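How I get glue out of a rug

My lot do craft on the floor every arvo, so I've had plenty of practice at this one! PVA is the easy stuff (hot glue is another story, and I'll get to that).

Scrape off whatever lifts with a butter knife, then lay a warm, damp cloth over the spot and go and make a cuppa. Ten minutes is plenty. Dab, don't rub, or you'll fluff up the pile.

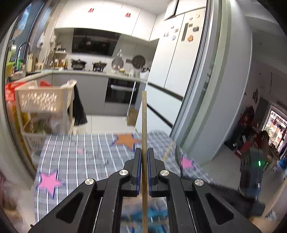
If it's still tacky, mix a teaspoon of dish soap into 300 mL of warm water and dab again, working from the outside in. Blot with an old towel.

For hot glue, hold an ice cube in a sandwich bag against the blob until it goes brittle, then snap it off. Test any colours on a corner first, and dry it flat in the shade.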